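Three weeks into building Plorkotach and I have opinions about maps

So I'm back at it. For those who missed the last post, Plorkotach is the little ride-share app I've been making for Gurnbridge, where the bus gives up at 7 p.m. and there are maybe two cabs if you're lucky. You say where you're going, neighbors who are driving that way see it, somebody picks you up. Simple, right? Ha.

The first version matched people by straight-line distance. I was so proud of it! Then I tried it from my own street and it offered me a driver 800 feet away... on the other side of the river. The nearest bridge is a good long drive from there. I'd completely forgotten that water exists.

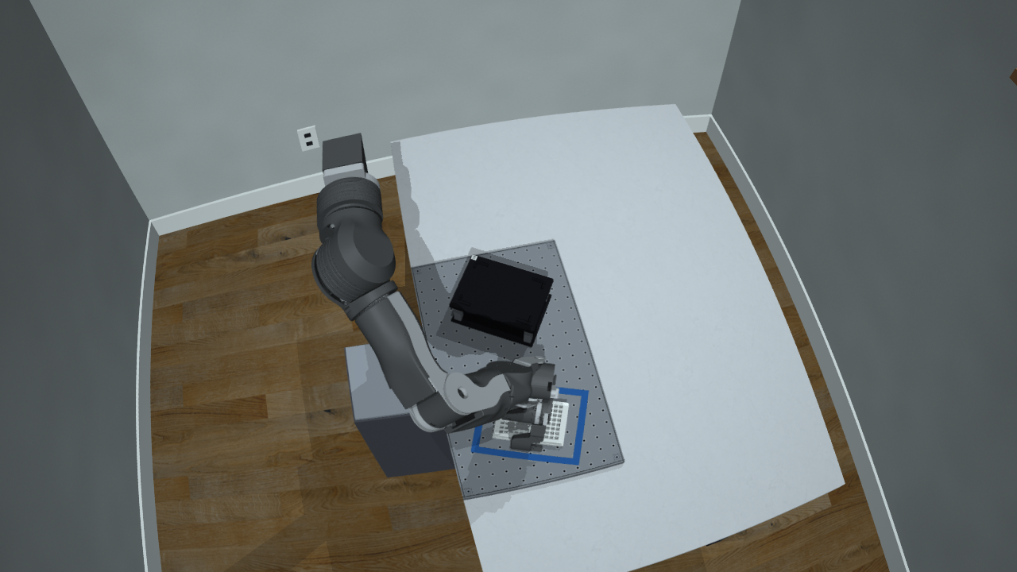 Robot arm and breadboard plate, computer render

I swapped the whole thing over to drive time, and that's when I met the routing bill. Every time someone opened the app I was asking for a fresh route to every driver on the list, and with 22 testers poking at it all evening (thank you, I love you, please stop refreshing) I burned through my free allowance before August was half over. Now I save the answer for any pair of street corners and reuse it for ten minutes. Requests dropped from 800 on a busy night to 165, and the app feels faster too.

Next up was notifications. I'd been using a service called Reltton, and it's fine, but messages to older phones kept showing up late, and a "your driver is outside" that lands after the driver has left is worse than no message at all. I moved to Pop over one long night with a lot of cereal. The setup page is ugly and the docs have a typo in the very first command, but the messages get there. I'm keeping it.

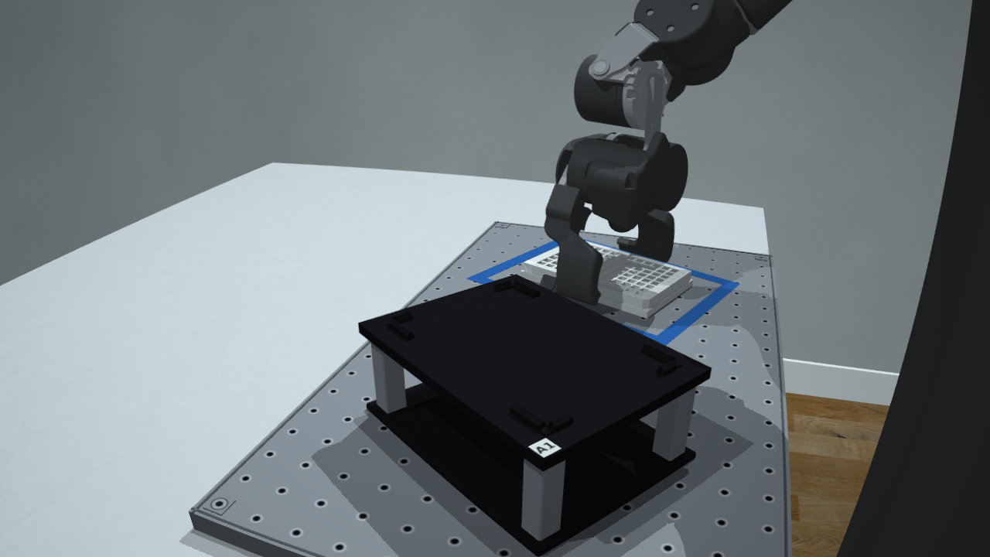

Gripper over a multi-well plate, with the A1 stand in front

Things still on my list: the driver screen needs much bigger buttons, the dark theme makes the pickup pin vanish, and I want a way to say "I have groceries" so you don't get matched with someone whose trunk is full of hockey gear. Also the sign-up form rejects apostrophes in last names - sorry to everybody that hit that one, it's fixed on my laptop and I'll push it tonight.

I've got room for a few more testers, up to 200 on the current server plan, so if you live in town and your phone is old and cranky, I especially want you. Leave a comment and I'll send you the link.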